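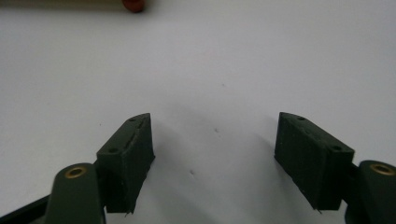 White tabletop, book repair workshop

October 2022

Entry for the workshop notebook, children's lending collection. Subject: hinge strength in picture books prepared for the Trarnosska school loan boxes.

The current intake from Jaltora consists of 11 picture book titles, all in paper-covered boards. Nine are sewn and two are glued at the spine. Reinforcement before lending has been standard practice here for the large formats only. The question for this round of work is whether the small formats should be treated in the same way.

One copy of each title was set aside for testing. Each was opened flat at the middle, closed, and opened again by hand, with a check of the inner hinge after 1,000 openings and a second check after 2,000. No copy was reinforced beforehand. The work was divided into short sessions, and the tally sheet is clipped inside the back cover of this notebook.

Results at the first check: all sewn copies sound. One of the glued copies had a split between the front endpaper and the first page, running from the head of the book to the level of the title. The other glued copy showed a crease in the same place but no opening.

Results at the second check: the creased copy had split as well. Among the sewn copies, two of the large square ones had loose endpapers at the lower corner. The small sewn formats showed wear to the paper at the fold and nothing worse.

It should be noted that opening by hand on a flat surface is gentler than the treatment a book receives in a classroom. The test says little about books pulled from a full box by the top of the spine, and that damage is the most frequent reason for return at the Londholm branch. Spine caps were not tested.

The two split copies have been repaired with the Mohmand paste and a strip of Japanese tissue on the inside of the joint. Both were left under weight overnight with waxed paper between the boards and the text. The paste was mixed slightly thinner than the label suggests – the first batch dragged on the tissue and left a ridge. Colleagues using the same jar should stir it well before judging the thickness.

Practice from this entry onward, until the January review:

Glued spines, any size: reinforce both hinges before the book is labeled.
Sewn, large format: reinforce both hinges, as at present.
Sewn, small format: cover only. No hinge work.
Board books: outside the scope of this entry.

Labels should go on after the hinge work is dry. On the last batch several were applied first and lifted at the edge under the press.

Outstanding: a second copy of each glued title is needed for a comparison with reinforced hinges. The request to Jaltora has been drafted and is in the outgoing tray. The waxed paper is down to the last roll. The loan box list still shows the two repaired copies as available and must be corrected before the next packing day.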